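Moving the Ondgate site off its old templates

24 Mar 2019

The Ondgate rebuild went live on Friday, so I can write up the front end while I still remember it. The old site had 1,332 pages, each with its own copy of the header and footer. A script by Gil-soo Byun pulled the body text out of almost all of them. The last 33 had tables inside tables and I moved those by hand.

Templates are now built in Clovex. There are 10 page types, down from a number I never managed to pin down. The menu works without JavaScript, and the slideshow has gone from the home page. Images load at two sizes, one for phones and one for everything else.
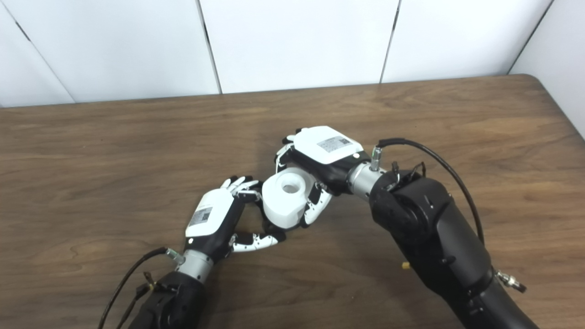
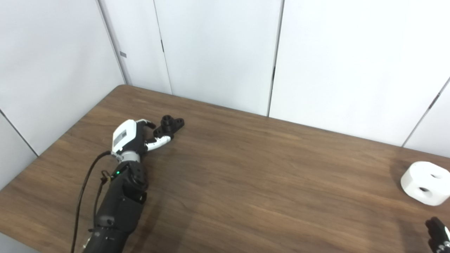

Both taken at the same wooden table.

The style sheet took longest. I had begun with floats for the old browsers and then moved to grid, with a plain single column as the fallback. Print styles are still poor - long links run off the right-hand side of the paper.

Search is the weak part. It matches whole words only, so "valve" does not find "valves". I have a fix working on the Hullotside test server, but it doubles the size of the index and I want to trim that first. It should go out in May, along with the new contact form for the Yeo pages.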